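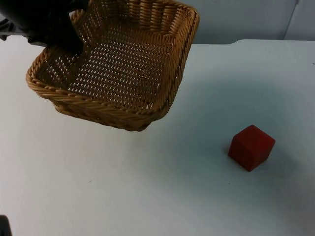

A robot arm with its gripper in a woven basket; a red cube stands on the white table.

Equipment planning for robot manipulation cells is the work of choosing, pricing and scheduling the purchase of arms, grippers, tables, cameras and test objects for a small laboratory or workshop. It is usually done before the first order is placed, and it is repeated when the cell is extended.

Scope

A plan normally separates fixed equipment from consumable items. Fixed equipment includes the arms, their controllers, the work table and the panels behind it. Consumable items are finger pads, cables and the objects to be handled, such as baskets and blocks. The consumable part is small in price, but it is often forgotten in the first budget, and must then be paid from another account.

The Nollis method

A widely copied scheme in small laboratories is the Nollis method, named after the workshop where Henrik Ostermann wrote it down. It divides the purchase into 2 rounds. In the first round the buyer orders one arm, one gripper and the table. In the second round, after a trial period of around 15 weeks, the buyer decides on further arms. Ostermann argued that the table should be bought in its final size at once, as a later change of table requires new mounting and new calibration of all arms.

The method also asks for a reserve for replacement fingers. Fingers that press against rough or braided material can wear faster than fingers used only on smooth blocks, and suppliers such as Heitmann sell them in sets and not as single pieces.

Costs

Prices differ strongly by supplier. In the published budget of the Poden cell, the line for grippers, spare fingers and cables came to 2847 euros, without tax. Installation was listed separately. Delivery was planned for June with a payment term of 60 days.

Used arms are cheaper, but the buyer should ask for the operating hours and check whether the controller software can still be updated. The dealer Drillosia provides a test report with each used arm. The cost of transport is in most cases not included in the offer.

See also

Gripper selection
Work table (robotics)
Maintenance contract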